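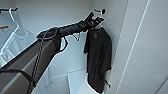 Photo: Raymonde Gill

Wed 21 August

Sourdough day again, batch 412! I fed the Stitton starter before coffee and it was already pushing at the lid by the time I'd found a clean spoon. The Cungate one is still sulking (smells like nail polish, same as all of April), so I split it in 2 jars and gave one of them rye.

Mixed the main dough with the Maltari flour, which drinks water like crazy. I held back a splash and wish I hadn't, it was stiff as a boot and I had to wet my hands and work the rest in. 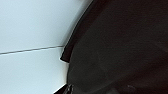

Bulk went long, then shaped and into the fridge for 12 hours. I want to bake at 435 this time, lid on for the first half, and see if the bottoms stop scorching. If anybody has moved the good lame, please put it back, I'm slashing with a box cutter blade over here!

Still to try: Talukder's trick of salting late. Also need more rice flour, the bag is down to dust, and the small banneton wants a proper brushing out before I use it again.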